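I gave up on the downstairs printer in May and have been writing letters by hand again. Four so far, all to my aunt Nele Jacobs, who doesn't do email and says the phone makes her tired.

The first one took 90 minutes and came to a page and a half. My handwriting had gone. I could still do a shopping list, but anything longer slid downhill to the right and the g's and y's ran into the line below. I copied it out twice and posted the second copy.

Paper matters more than I thought it would. The cheap pad from the corner shop let the ink through, so I could only use one side. I then bought a box of 300 sheets from Conneely, the stationer by the station, for 26 pounds. It's heavier and slightly cream. Nele wrote back on the thinnest airmail paper I've ever seen, both sides, and I could read every word, so perhaps it's the pen.
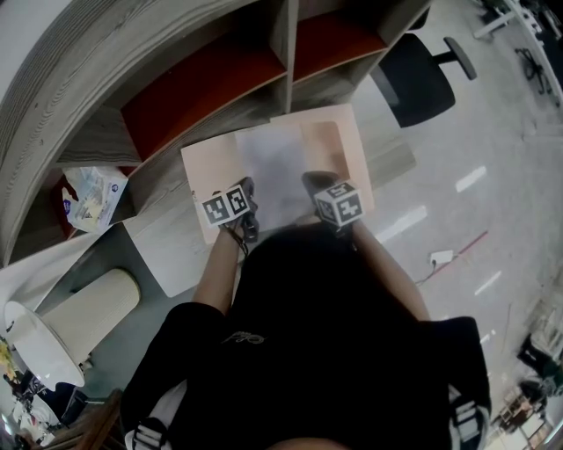 *Paper on the desk, seen from above.*

I've settled on a few habits. I write in the morning, before nine, with the radio off. I keep a scrap sheet next to me and put down things to mention as I think of them during the week: the neighbour's new fence, the bus route changing, what the doctor said about my knee. If I wait until I sit down, I can't remember any of it.

Nele has kept 47 letters from my grandmother in a biscuit tin. She's offered to send them to me a few at a time, on condition that I send them back. The first three came last week. Two are mostly about the price of coal and one is about a wedding that none of us went to. I haven't answered yet. I'm out of stamps and the post office shuts at one.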